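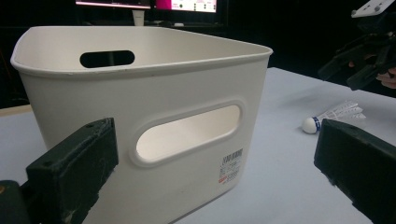
*The white tub with the handles.*

Sunday, late, kitchen table

I want to write down this day before I sleep, even if my hand is tired. Today we pressed the grapes at Eleri's place and I have purple fingers which will not come clean with soap, and not with lemon either. At work tomorrow they will look at me.

I woke at five without the alarm. It was still dark and the magpies were already shouting. I made the tea too strong and stood at the back door to feel how warm the air was, because Eleri Jenkins had told me on the telephone that if the night was hot we must start early or the fruit will go soft in the buckets. The night was hot. I put my old boots in a bag, the good scissors, the hat, the bread I baked on Friday, and I was on the road before six.

I like this road when there are no trucks. After Narkadach the land becomes flat and yellow and you can see the silo a long time before you reach it. I listened to the radio, a man who explained how to prune lemon trees. I have no lemon tree, but I listened to the end and I think I could do it now.

Eleri has 19 rows. When I first came to help her, three years ago, I thought nineteen was a small number. It is a small number only for somebody who is not bending. We picked eight rows today and the others will stay until next week, as they are still sour on the side where the gum trees make shade. Anju Awasthi came too, with her two boys, and they worked very well until ten o'clock and then they found the dog.

My mother used to say that you learn a person when you pick fruit next to them. Anju picks fast and talks fast. She told me the whole story of her sister's wedding while I filled one bucket and she filled two. Eleri doesn't speak at all in the rows, she only hums, always the same song, and she stops when she comes to the end of the row and begins again from the start when she turns. I am the slow one. I cut every bunch with the scissors and look at it from both sides and take out the bad berries. Eleri says the wine does not care. But I care, and she lets me.

The variety she calls Myung, after the man who had the vines before her. I asked once what is the correct name and she said probably there is one in a book. The berries are small and the skin is thick and when you bite them there is more seed than grape. They are not nice to eat. Anju's younger boy ate so many that he had to lie down on the veranda with a wet towel on his face.

At noon we had lunch under the big tree. Bread, cold potatoes with dill, tomatoes, the hard cheese, and a cake from Anju with cardamom which I must ask her to teach me. I ate three pieces. It was so quiet for a moment that we could hear the water tank ticking.
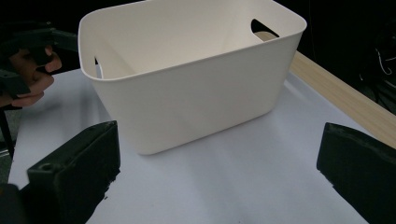

After lunch we did the crushing. In my grandfather's village this was done with feet, and I always tell this story and everybody always asks me if it's true. It is true. I was allowed to do it when I was six and I remember mostly that it was cold, and that the wasps came, and that my aunt was holding me under the arms so I would not slip. Eleri has a crusher with a handle, very old, painted green so many times that the paint is like a second machine on top of the first one. You turn, and it groans, and the juice comes down with the skins. I turned it until my shoulder said enough, then Anju turned it, then the older boy, who wished to show us that he is already strong.

Eleri keeps a cellar book, and she lets me read in it while the kettle boils. It goes back to her first harvest. She writes only numbers and weather. For last year there is a line, "574 litres, rain on the third day, tired." I like that she has written tired. In the front cover she has added up every bottle she has ever filled, and the sum is 3,653, and next to it is a question mark, because she thinks that she forgot one box the year of the flood. I asked what she will do about the missing box. She said she will drink it if she finds it.

I have noticed that my own diary is the opposite. I have pages and pages of feelings and I could not tell you from it how much rain fell on any day of my life.

We disagreed a little about the yeast. I say that the wild one from the skins is enough, as it was at home. Eleri wants to use the packet, Clorkura it is called, because two years ago the wild one gave her a barrel which smelled of wet wool. I was a bit hurt, which is stupid, because it is her barrel. In the end she will do most of it with the packet and one small glass demijohn my way, and she tied a string on its neck with my name. I shall be very proud or I shall be very silent about it.

Driving home I had the sun in my eyes until the turn at Jirnotero, and I had to stop there for petrol in any case. The girl at the counter looked at my hands and then at my face and gave me the change quite carefully.

Now it is nearly eleven. I have had a bath, my back is speaking to me, and there are grape seeds on the floor from the cuffs of my trousers. The window is open and it is finally cooler. I keep thinking about my aunt's hands under my arms. I must telephone her this week. It will be early morning there if I ring after supper, and she is always up with the hens.

Also to remember: take back Eleri's blue bowl, buy string, send Anju a message about the cardamom. The rest of the rows next weekend if it stays dry.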